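Twenty minutes with Kirsten Leclerc, who would like you to put the cabinet door back

I caught Kirsten Leclerc at the tail end of a restock, which is when she talks best, because her hands are busy and she forgets you're writing it down. She runs supplies for the Incombe building. Coffee, cups, paper, cold drinks, the cabinets all of it lives in. Two floors. She has been at it since a January when the old supplier quit and somebody had to go buy milk.

"That was me," she says. "I went for milk. I came back and it was my job."

Notes below, more or less in order. It was a quick one, she had a delivery at half past ten and I had a bus.

We start with the black cabinets, since they're what people write in to this newsletter about. Why black. Why so tall. Why is the one by the window always half empty.

"It isn't half empty, it's half full for the morning," she says. "People see a gap on a shelf and think I've forgotten. I leave the gap. The gap is for the two o'clock people."

The two o'clock people are a real thing. She used to fill every shelf to the top first thing, the way the previous supplier did, and by lunch the good stuff was gone and she'd get notes. Handwritten, taped to the door. She kept a few of them. One says only "ORANGE??" and she won't tell me whose it is.

So now it goes in twice. A little early, a little after lunch. The drinks get moved forward every time, older ones to the front, new ones behind. She does it by feel mostly. Dates get checked on the first pass.

"You put the new can at the back. That's it, that is the whole skill. And people still reach past the front one to get to the back one, I've watched them do it. They think the back is fresher. Well, it is. But stop it."

The cabinets themselves came from Poirier, secondhand, out of an office that was closing. She paid 841 for the lot, delivery on top. I ask if that was a good price and she gives me a look.

"It was the price. I had 1 cabinet with a hinge gone and a table with a cloth over it. I'd have paid it for worse."

What she likes about them is the inside. The shelves move. You get your rail positions, you lift the shelf, you drop it somewhere else, and if the bottles get taller this spring then fine, the shelf goes up. The old cupboard had fixed shelves and for a whole year she laid bottles on their sides and they rolled out on people.

"Rolled right out. Onto feet. I got an email with the subject line 'my foot.'"

What she doesn't like: how dark it gets in there. Black cabinet, dark inside, anything small goes up on a top shelf and disapears. She's found sugar up there from before her time. She has found a glove. She asked for lights and got told maybe, and that was two budgets ago.

"So you have to bend. There is no way of doing it standing up straight, you get your head down and you look. I tell everybody who helps me. Look with your eyes, don't pat around. You pat around, you knock something over, now you've got a sticky shelf."

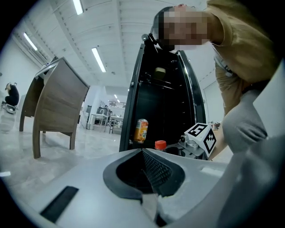 Door open, one person bending over: an orange can and an orange-capped bottle on the lower shelf.

She has helpers, on and off. Anyone from the building can put their name on the sheet and do a shift, and a shift is short. Most do one and vanish. A few have stuck. She doesn't train them much. Go through the cabinet, take out what's not supposed to be in it, wipe, restock, shut the door.

What's not supposed to be in it? Long answer. Lunches. Chargers. A very nice scarf. One time a cake, whole, in a box, no name, and she left it three days out of politeness and then regretted the politeness.

"It's a shared cabinet. People hear shared and they think storage. It's not storage. If it's yours, it goes in your drawer."

I ask about the doors, because she brought up the doors before I'd even sat down. The complaint is simple. People leave them open. They swing wide, and the walkway isn't, and somebody comes round the corner with a full mug.

"I've asked nicely. I put up a sign. Then a bigger sign. Then a sign with a drawing of a door on it, which I was proud of, and someone drew a face on the door."

Did the face help?

"Little bit, yes. I left it up."

On to numbers, she had a sheet. Last month the second floor went through 166 cold drinks. The first floor did 100 even, which she finds suspicious. "Who drinks exactly a hundred. I recounted." Same again. She orders from Ranidow, who come early and are quick about it, and she keeps a small reserve in the back closet for weeks when the weather turns and everyone wants something cold on the same afternoon.

Before Ranidow there was Rodico. She's diplomatic about Rodico. They were cheap. They sent what they felt like sending.

"I'd order fizzy water and get tomato juice. Cases of it. You know how long it takes an office to drink a case of tomato juice? I'll let you know, when they finish."

I said surely it's gone by now. She opened the closet. It is not gone.

If anyone reading this likes tomato juice please go and see her. She asked me to print that and I've printed it.

Orange is what moves. Always has, and she has no theory. Cans go first, then bottles. She tried swapping in a lemon one for a while and had it back out within the week. "They didn't complain even. They just didn't take it. It's worse. You come in and it's all standing there exactly how you left it."

Cans or bottles, personally?

"Cans. They stack. A bottle you can put the cap back on, so people do, and then they put it back in the cabinet. Opened! Half drunk! With the cap on like I won't notice." She does notice. She picks each one up and gives the cap a little turn. If it spins free, out it goes, and this takes her longer than the actual restocking some mornings.

A few quick ones before she had to go.

Best shelf in the cabinet? "Waist height. Everything sells at waist height. I put the oatmeal bars there for a month and people thought they were new."

Worst? "Top. Top is where things go to retire."

Does she label? She did. Labels on the shelf edges, typed, very neat. Then the shelves got moved and the labels stayed where they were, in her head anyway, and she kept putting tea under COFFEE. Peeled them all off. Now it's cold drinks low, dry stuff in the middle, spare and odd things up high, and if you can't remember that then open the door and look, she says. And then shut it.

What would she change, if she got the money? Lights, obviously. A cabinet on the first floor that matches, because the one down there is a different make and the shelves don't swap over, so a spare from upstairs is no use. A proper step, instead of the box she's been standing on. Someone else to do the milk.

"I don't mind the cabinets. I'd do the cabinets all day, I put the radio on low and I get it all facing front and it looks nice for maybe an hour. The milk I'd give away tomorrow."

I asked whether she ever gets thanked. Sometimes, she said. There was a card at the end of last year with a lot of names in it, and a drawing of a door on the front, closed. She has it pinned up inside the closet, over the tomato juice.

Then the delivery was early and that was that. She went down to meet it with the trolley, and shouted back up the stairs at me to make sure I put in the bit about the caps. Shifts sheet is on the wall by the second floor sink, if you want to sign up for one. Bring your own cloth, the ones under the sink are a bit grim at the moment and new ones arent due untill the next order.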